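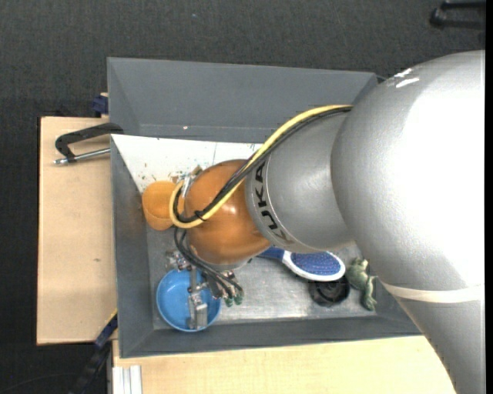
# How do I stop a wooden tabletop from getting ring marks and going blotchy?

**gravelroad_tess**

I have a light tan wood table that I bought secondhand from a shop in Grosport. The seller thought it was maple but wasn't sure. It had some kind of finish on it that was worn through in the middle, so I sanded the whole top down to bare wood and put on two coats of an oil finish from the hardware store. I let it sit overnight between coats.

It looked good for a month. Now there are pale rings wherever a glass has been, and the area near the window is darker than the rest in patches. We eat at it every day and my kids do homework on it, so coasters are only going to get me so far.

What I want to know:

- Can I fix the rings without sanding everything again?
- Should I have used something other than oil?
- Is the blotchiness something I did, or is it the wood?

I'd like to keep the color as close to what it is now as I can. I don't want it orange.

Posted Mar 30, 2022

---

**Vernon Caron**

The rings first. Pale rings on an oiled top are usually moisture in or just under the finish. Let the table sit bare for a few days in a dry room and some of them may fade. For what's left, rub with fine steel wool (0000 grade) and a little of the same oil, going with the grain. Use light pressure. Wipe off all of the extra after ten minutes. You can do this on one ring at a time and you won't see an edge if you feather it out a few inches.

Lay the oily rags flat outside to dry before you throw them away. A wadded rag with drying oil in it can catch fire on its own. Steel wool with oil on it should be treated the same way.

On the oil question, two coats is thin for a table that gets eaten on. Oil gives a nice feel but it doesn't hold off water for long. You have three ways to go:

1. Keep the oil, put on two or three more coats, and plan to add one each year. Easy to repair, least protection.
2. Go to a wiping varnish. Let the oil cure for at least two weeks, then scuff the top and wipe on three or four thin coats. Better against water, but it will add some yellow.
3. Use a water-based polyurethane. It stays the clearest of the three. It needs a fully cured surface under it, and I would wait a month over oil. Try it on the underside first to see if it sticks.

For kids and homework, and with no orange, I would do number 3.

The blotches are probably a bit of both. Maple takes oil unevenly, and so do birch and pine. If you stopped sanding at different grits in different places, the rougher spots drink more oil and go darker. What grit did you finish at? If the patches follow the path of your sander, that's the cause. If they're only by the window, it could be the sun, and you'd see a light area under anything that has been left in one place.

My own kitchen table came out of a farmhouse near Lévesque and has 1921 penciled on the bottom. It has had nothing but oil as long as I've owned it. It has plenty of marks. I stopped fixing them.

---

**gravelroad_tess**

Thanks, that helps a lot. I finished at 120 with the electric sander and did the edges by hand with whatever was in the drawer. There's a fruit bowl by the window and the wood under it is the same color as the rest, so I guess it's the sanding. I'll try the steel wool on one ring this weekend.

---

**Vernon Caron**

120 is coarse for a tabletop. If you do end up taking it down again, go 120, 150, 180 and stop there, the same over the whole top. Vacuum between grits. Don't go much finer than 180 under an oil or the wood won't take it evenly.

---

**pk_zurkham**

mayonnaise works on rings. leave it on overnight, wipe off. my grandmother did it on everything

---

**Dottie from Fusemville**

Mayonnaise worked on my lacquered end table but I wouldn't put it on bare or oiled wood. It left a greasy spot on my cutting board that took forever to go away.

I put water-based poly on our dining table last August and it has held up fine. A few things from doing it:

- Stir the can, don't shake it, or you get bubbles.
- The first coat raises the grain and feels like a cat's tongue. Sand it lightly by hand with 320 and it goes smooth.
- Thin coats. I put the second one on too thick and had to sand out a drip on the front edge.
- The label said dry in two hours. We stayed off it for a week before putting plates on it.

It made the wood look a little paler and cooler than the oil did. I got the satin and would get it again. The gloss sample showed every fingerprint.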